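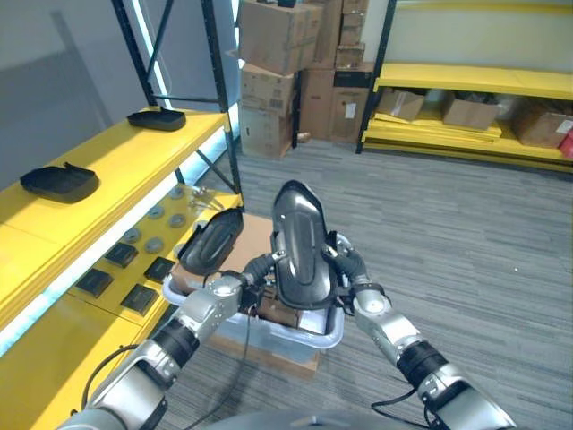
A colleague's reply to Friday's entry asked whether the left arm ought to be moving at all while the right one carries a part, given that the two share a single current limit on the bench supply. The point is accepted. Until the second supply is fitted, the working rule is one arm under load and the other at reduced speed.

Search this notebook Go

Workshop notebook – Skakar build, June

Purpose of the session: to establish whether the pick routine written for the Herath test blocks may be used, with new grip widths only, on the large black curved parts. These are the most awkward items in the set. The surface is glossy, the outline is rounded, and there is no flat face of any length for the fingers to close on.

Set-up. Yellow shelving, two tiers in use. Large parts on the upper tier, square pads and gray discs on the lower. Bin on the floor in front. The lower tier was left out of the routine for this session and will be treated separately.

Grip settings were entered by hand at the start. The first width was carried over from the blocks and was too generous; the part turned in the fingers on lifting. The width was reduced by 10 percent and the closing speed brought down to 14 on the controller scale. A further reduction was tried and withdrawn, as the wrist motor complained audibly.

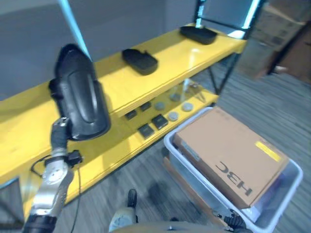

With the second setting retained, attention passed to the lift itself. The part is to be brought upright before the arm travels sideways, so that the long end does not sweep the shelf. The old routine performed both movements together. They have been separated in the Keltberg script (see the block beginning at line 200), at a cost of almost 32 seconds over the full cycle. This is considered acceptable for the present.

Cables. The loops at the wrist remain longer than is desirable. The clips from Ruletti are the wrong diameter and have been set aside for return. Cloth tape is to be used in the meantime, and checked before each run.

Outstanding:
Second bench supply – to be fitted and labeled.
Release height over the bin – not yet settled. The present value was measured without the cardboard in the bin and should not be trusted.
Shelf glare – the depth reading is poor on the bright yellow surface. Try matte film on one section before ordering more.
Pads and discs – separate entry to follow.

The shared copy of the script has been updated. Colleagues are asked not to alter the grip table without a note on this page.

Recent entries
Skakar: shoulder joint play, second measurement
Keltberg script: notes on the stop button
Herath blocks: grip table
Ruletti order: parts received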